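Fondel
Home | What we do | About us | Open day | Contact

About us

Fondel is a small automation workshop. We teach machines to pick up things that would rather not be picked up, and we have been doing it long enough to own a very good dustpan.

Most of our customers come to us after something has been dropped. They run potteries, canteens, packing rooms and one museum shop, and they have usually met a salesman who promised them a robot that could handle anything. Then they showed it a soup plate. We like to start with the soup plate.

How we began

The firm started as two benches at the back of a tile showroom in August, a month in which very little tile is sold. Our first paying job was for Hájek, a family tableware works that wanted help moving glazed plates from a sorting bench into racks. We told them it would take a few weeks. They were kind enough never to mention this again, except at Christmas.

What we learned at Hájek is still the heart of what we do. A plate is a rotten shape for a machine. It is thin at the rim, slippery all over, heavier than it looks and quite happy to spin. Hand-thrown ones have the further charm of each being slightly different from its neighbour. People cope with all this while thinking about lunch. Machines need showing, many times over, by somebody patient.

So that is how we work. Our people do the job by hand with the gripper they want the machine to use, again and again, and the machine learns from the record. We call the whole arrangement Ganix. The name was chosen in a hurry and we have been asked what it stands for ever since. It does not stand for anything.

The open day

Once a year we tidy up and let people in. The last one was on Sunday, September 22, 2019, and we had put out chairs for a modest crowd. By the middle of the morning the chairs had gone to the grandparents and everyone else was leaning on things they had been asked not to lean on.

We do not put on much of a show. There is no music, and nothing waves at you. Visitors stand beside a bench and watch somebody handle crockery with a pair of grippers, which sounds dull and somehow isn't. A retired dinner lady stayed for most of the afternoon and gave us several corrections to our stacking. We have since adopted 2 of them.

The plate bench is always the busiest. The work there is simple to describe: get a plate up from where it lies, hold it on its edge, put it where it ought to go. The hard part is the moment when it is upright and held only by a pad on either side. Squeeze too little and it slides. Squeeze too much and you are back to the dustpan. 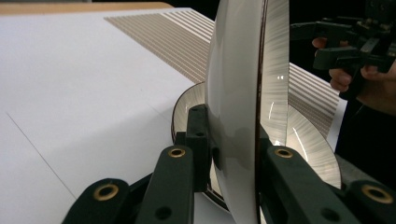
Questions we get asked at the bench

Do you break many? Fewer than you hope. Visitors do lean in at the risky moments, and we have noticed that children cheer for the floor. Over our last full run of practice lifts before the open day we managed 297 out of 299 without a chip. The other two are in the kitchen, where they hold teabags.

Why not use plastic plates? We did at first. The machine got very good at plastic plates. Then we gave it a glazed one and it behaved like a man on ice. Glaze shines, and shine moves about as you move, so a machine that has only known matt plastic has a lot of growing up to do.

Will it do my washing up? No. We are sorry. We say this to about 2000 people a year, or it feels like it, and the disappointment never gets easier to watch.

Can I have a go? Yes, on the open day. The grippers are lighter than most people expect, and everyone is bad at it for the first few minutes, engineers for rather longer. We start you on a sponge. You may move up to a bread roll, then a mug, and then we have a quiet word among ourselves about whether you get a plate.

What we do the rest of the year

Behind the crockery there is a fairly ordinary business. We visit your site, watch the job being done by the people who do it now, and tell you whether a machine would be any help. Quite often it would not, and we will say so and charge you for the train fare. If it would, we build the gripper, do the practice by hand, and stay until the thing works on your own bench with your own goods under your own dreadful lighting.

We share the building with Rivureo, who make shelving and have been very good about the noise. They also lend us their loading bay for the open day, where the tea is served. The tea is made by a person.

Coming to see us

The next open day will be listed on the Open day page once we have agreed on it, a process that takes longer than you would think. Entry is free, the bench demonstrations run all day, and there is a ramp at the side door. Schools and clubs can ask for a weekday visit using the form on the Contact page. Please tell us how many are coming and whether any of them are under seven, as we will want to move the good plates.

Bags and coats can be left by the front desk. Dogs are welcome in the yard.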